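Section 4: Setting up your Closumis tabletop loom

You've unpacked the box and checked the parts, so now comes the fun bit! Give yourself a clear evening for your first warp. It's slow the first time, and wonderfully fast by the third.

4.1 Choosing a spot

1. Put the loom on a table that doesn't wobble. The base is 19 inches deep, and you'll want the same again behind it for the back beam.

2. Turn the loom so the ratchet handle is on your stronger side. (Left-handed weavers, see 4.4 for swapping the handle over.)

3. Tighten both wing nuts by hand. Don't use pliers.

CAUTION: Keep fingers away from the ratchet teeth whenever the warp is under tension.

4.2 Marking the center

4. Find the middle of the reed and flag it with a scrap of painter's tape. Blue is great because you can spot it through almost any yarn, and it peels off without leaving gum behind.

5. Do the same on the front and back beams. Smooth the tape down well, especially at the ends, where it likes to curl up and catch threads.
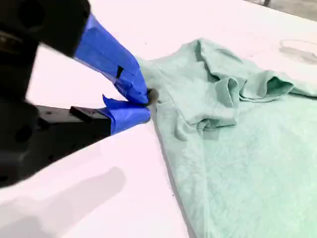 4.3 Winding the warp

6. Tie your yarn to the first peg with a slip knot and walk it out to the far peg and back. A 1000-yard cone of cotton will easily cover the Zitcombe scarf in the pattern booklet, with plenty left for a second one!

7. Count threads in bundles and tie each bundle with a bright scrap. Trust us, you'll lose track otherwise.

8. Slide the loops onto the back beam and wind on slowly, laying a sheet of heavy paper between layers. Stop every turn and give the whole warp a gentle tug.

NOTE: If the edges go slack, unwind one turn and add more paper. Don't try to fix it by cranking harder.

9. Tie on to the front rod in small groups, starting in the middle and working outward. Pat the warp with a flat hand. It should feel springy and even all the way across.

Spare pegs are part 359, and the longer Segers shuttle (part 2542) fits this loom too. Both can be ordered from our Zalesstead workshop.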